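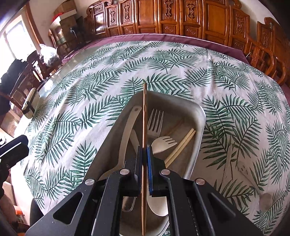

Section 4. Setting the Table Timer

Your Trulleno kitchen timer arrives knowing how to do one thing, and that is blink. Before it can tell you when the rice is done, it needs the time of day, a volume, and at least one saved program. Set aside 20 minutes. The box says five, but the box was written by the sales department.

4.1 Setting the clock

1. Slide the battery cover off and put in two AA batteries, matching the plus and minus signs.
2. Hold CLOCK until the hour flashes. The timer beeps once. If it beeps twice, you are in alarm mode; press CLEAR and start again.
3. Press UP or DOWN to reach the right hour, then press CLOCK to move on to the minutes.
4. Press CLOCK once more to save.

Note: The timer does not know about daylight saving time and cannot be taught. Repeat steps 2 to 4 twice a year.

4.2 Saving a program

You can save up to 14 programs. Most households use two, one of them by accident.

1. Press PROG. The first empty slot appears.
2. Enter the minutes, then press START to confirm. The longest program is 600 minutes, which should cover any stew worth waiting for.
3. Pick a sound with the side switch: Chime, Buzz or Morkenier. The last one is named after the engineer who composed it and is best heard from another room.
4. Press PROG again to save and go back to the clock.

Caution: Pressing CLEAR and PROG together erases every slot. The buttons are next to each other. We have heard from many of you about this, and they will be farther apart on the next model.

4.3 Running a program

1. Press PROG until your slot shows.
2. Press START. The colon flashes while the timer counts down.
3. When the sound begins, press any button to stop it. Left alone, it will go on for 45 seconds, rest, and try again with more feeling.

Note: To pause, press START briefly. A long press cancels the program and shows END, whatever the state of your potatoes.

4.4 Where to put it

The magnet on the back holds well on a refrigerator door and badly on a range hood. Keep the timer away from the stove top, the sink and the inside of the oven – that last one was added in April at the request of our repair desk.

Caution: Do not wash the timer. Wipe it with a damp cloth and let it dry before you open the battery cover.

If the display stays blank after all this, take the batteries out, wait a minute, and put them back. If it is still blank, see Section 7, Repairs and Returns.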